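Gripper Trials at Deltwood: Frequently Asked Questions

Last updated 01/06/2021

We get a lot of email about the gripper trials, which is wonderful, and many of the same questions keep coming up. I've gathered the answers on one page. If yours isn't covered, send it through the contact form and I'll probably add it.

General questions

What are the Deltwood trials?

They're a running comparison of grippers, wrist cameras and controllers on household jobs, mostly laundry. We put the same two arms in front of the same kinds of tasks and change one thing at a time. Then we write down what happened, including the bits that went badly.

Why laundry?

Cloth is a brilliant test! A plastic block has a shape you can plan for. A shirt has a different shape every time you let go of it, and it hides its own edges. Small differences between grippers that you'd never notice on blocks show up within minutes on a basket of clothes. It's also something everyone has at home, so anybody can repeat our trials without ordering a special test kit.

Who runs them?

I do the writing and most of the bench work. Gilberto Mamani looks after the controllers and Yeshi Lencho handles the cameras. Both of them read this page before it goes up and both have strong opinions about tape.

Are you paid by any of the makers?

No. We buy the parts or print them ourselves. Skasetti once lent us a set of fingers for a fortnight and we said so in the write-up, then posted them back.

Grippers

Which grippers have you compared so far?

Three sets of fingers on the same gripper body:

Tonlow triangular fingers, our everyday set
Skasetti flat pads, wide and a bit squishy
Bermúdez hooked tips, narrow with a small inward curve

Which one is best for cloth?

For picking one layer out of a pile, the triangular fingers, and I didn't expect that at all. The point gets in between folds where a wide pad just pushes the whole pile down. Once you're holding something, though, the flat pads are lovely. They hardly ever drop a sleeve. If you mostly fold things that are already laid out, I'd start with those.

The hooked tips are great on thick hems and towels and hopeless on thin cotton. They also snagged a knitted jumper of mine in March, and I'm still a little sore about it.

Do you have numbers?

Yes. The latest round was 873 grasp attempts across the three sets, and 779 of them ended with at least one piece of cloth off the pile. That total doesn't say much by itself, so please look at the breakdown by fabric in the results sheet before you buy anything. A set that looks poor overall may be just the thing for your tea towels.

What counts as a successful grasp?

The cloth has to leave the pile and stay held while the arm moves to the drop point. Two items at once counts as a grasp but gets marked as a double. We argued about this for ages. Gilberto wanted doubles scored as failures, and for a sorting job he'd be right, but for emptying a basket a double is fine by me.

Do two arms really help?

So much more than I thought they would. With one arm you can lift a shirt, but it comes up as a lump. With two, one gripper can pinch and hold while the other hunts for an edge, and you get something you can spread. The hard part is letting both grippers work in the same small space. Our basket trials put them almost tip to tip in the same pile of fabric, and that's where the planning gets interesting.

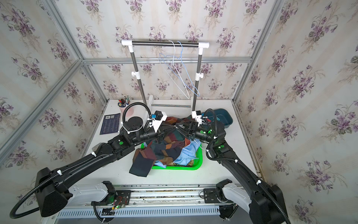
Gholamreza Sadeghi wrote in to say that he gave up on close work like this after his two arms kept bumping fingers, and that he now has one arm wait well back until the other has finished lifting. He asked whether we'd tried the same and whether it cost much time.

We have, and it does slow things down, though less than you'd fear. Taking turns is a very good way to begin. You can run the whole basket job that way and get a clean set of results. What you lose is the hold-and-search move, and for tangled items that's the one I'd miss most. Our middle road is a keep-out zone that shrinks as the arms slow down, so they can get close only when they're creeping. Gilberto has put the settings in the shared folder.

How wide should the grippers open?

Wider than you'd guess for the approach, then close slowly. We had a much better time once we stopped trying to arrive with the fingers nearly shut. For single layers, go in open, press lightly into the pile and close at low speed – fast closing tends to squirt thin fabric out from between the tips.

How often do you replace the fingers?

We look them over before each session and swap them when the tips go shiny. The flat pads wear quickest on denim. Printed mounts last well for us, but check the screw holes for cracks.

Cameras

Where should the cameras go?

If you can only have one, mount it at a fixed spot with a clear view of the whole table. If you can have more, put one on each wrist. We use a small camera module on a 3D-printed mount, and the wrist view is worth every cent for the last few centimetres before a grasp. The fixed view tells you where the pile is, and the wrist view tells you whether you're on an edge or a fold.

Do I need an expensive camera?

I don't think so. Yeshi tested a pricey module against the cheap one we'd been using and the results were too close to call. Good even light made a bigger difference than either camera. Spend the money on a decent lamp first.

Doesn't a busy background confuse the camera?

It can, and that's part of the fun. Plenty of people test against plain grey and then wonder why everything falls apart in a real laundry. Floral wallpaper and patchwork cloth are fair game in our trials. If you're just getting started, use a plain background until the basics work, then make it harder a little at a time.

My wrist camera view goes blurry near the cloth. What can I do?

Check the focus distance first. Many small modules are set for something farther away, and you'll need to adjust the lens for close work. If it's still soft, slow the arm down over the last bit of travel and shorten the exposure.

Controllers and cabling

Which controller do you use?

We've spent the most time with the Tonlow controller because it handles both arms from one clock. The Skasetti one is friendlier to set up and has far better help pages, but it runs each arm separately, and you have to do the timing between them yourself. For one arm I'd happily pick the Skasetti. For two, I'd put up with the Tonlow menus.

Can I drive the arms by hand first?

Please do! We steer every new gripper by hand for at least 6 full baskets before letting any program near it. You learn what the fingers are good at, and you'll notice odd little things that never show up in a log. Wálter Arango, one of our readers, found a loose wrist joint this way on his second basket.

How do you stop the cables getting in the way?

Leave a generous loop at the wrist and move the arm through its full reach by hand before switching anything on. A cable that's fine in the middle of the table can pull tight at the corner. Ours did, twice. The loop looks untidy but I wouldn't make it any smaller.

Do the arms need to be on a rail?

They need to be firmly fixed to something. A rail makes it easy to change the spacing between them, and we found the spacing matters quite a lot. Too close and the elbows fight, too far and neither arm reaches the bottom of the basket properly.

Running your own trial

What do I need to get started?

One arm, one gripper, one camera and a basket of clothes you don't mind stretching. Use a basket in a strong plain colour if you've got one. Ours is bright green and it makes the rim easy to pick out.

How many items should go in the basket?

We use 7 for a standard run, with a mix of thick and thin. Use the same items each time and tip them in instead of placing them neatly. If you arrange the pile, you'll end up testing your arranging.

Can I change two things at once if I'm in a hurry?

I'd love to say yes. We tried it with new fingers and a new camera in the same session, got a terrific result, and then spent ages working out which of the two had earned it. (The camera had come with a brighter lamp. It was the lamp.)

How do I send you my results?

Fill in the blank copy of the results sheet and attach it through the contact form. Please note the gripper, the fabric types and whether you were steering by hand. Eusebio Valderrama checks them over and adds them to the reader table, and he'll write back if a column is missing.

What are you testing next?

Socks! We've been putting them off. Pairs will go in loose, both arms will be allowed in the basket together, and all three sets of fingers will get a turn, starting with the Bermúdez tips.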